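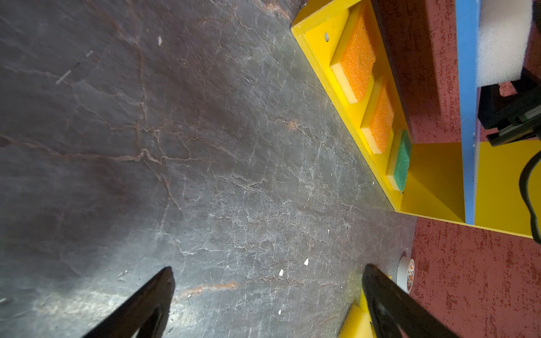
Why does the gripper close fine on a hard block and then lose a sponge halfway through the lift?

Because the jaws stop on position and a sponge keeps giving. With a block, the fingers reach the width we asked for and the thing is held. With foam, they reach the same width and there's hardly any squeeze behind it, so the first quick move upward shakes it out. Close on motor load for soft things, and keep the position stop for hard ones.

5 January 2026, Sakbridge shared shop, arm bench

Wrote that up top so I stop having to work it out again every few weeks. Good session today, really good, I stayed much longer than I meant to.

Started by swapping the close routine over. The Vedon board reports motor load as a plain number from 0 up, no units that I can find. Closing until it reads 200 barely dents the foam and the sponge slides. At 800 the fingers bury themselves and then the sponge sticks to one side when they open. 400 is lovely. It holds through a fast lift and lets go clean, and I tried it with the scouring layer facing up and facing sideways and didn't have to touch the number. I did not expect to land on something that usable in one evening!

The tray is the yellow one with the compartments. Going down into a compartment is a different job from picking off the open stone. The walls are the trouble – the outside of a finger catches the rim if the wrist is turned even a little. Fix for now is to line the wrist up with the tray first, then drop straight down, then open only as wide as the compartment allows. Slow, but it looks so smooth when it goes.

Wrist camera notes. The stone top is pretty and it is a pain. The pale veins fooled the edge finder over and over, and there's a glare patch toward the lower left of the view that washes out whatever lands in it. I turned the exposure down and the glare shrank, but then the green scouring layer went nearly black. Put exposure back and told the finder to ignore anything without yellow in it. That dropped the veins completely. It did not help with the tray, obviously, the tray being yellow too. Inside the tray I'm searching for the orange or green layer instead and working out the foam from there. Orange is easy. Green needs a wider range than I gave it the first time.

Also wipe the stone down before a run. Little white bits on it show up as tiny targets if the minimum size is set low. I raised the minimum and wiped it too.

Cable: the black one wants a longer loop. With the arm reaching far out it goes tight before the joint limit does. Not fixed. Please don't run the far reach test until it is, or go at quarter speed with a hand on the stop.

Saved everything as pose set 541 on the shop machine, in the Sriwong folder. The older set from August is still there and still has the old finger lengths in it, so don't load that one by mistake (I did, first thing, and spent a while blaming the camera).

Finger pads next. The bare tips work at 400 but I'd like to try thin rubber, there's a sheet of it in the Skustville drawer under the drill press. If the pads go on, the load number will have to be found again, and the opening width in the tray gets smaller by two pad thicknesses. Measure before gluing.

Left to do:
longer cable loop
rubber pads, one pair, taped on first
wider green range, test under the evening lights
sponge from stone to the big open compartment, full cycle, no hands

I want that last one so badly. Bench is free tomorrow after lunch and I've put my initials on the sheet.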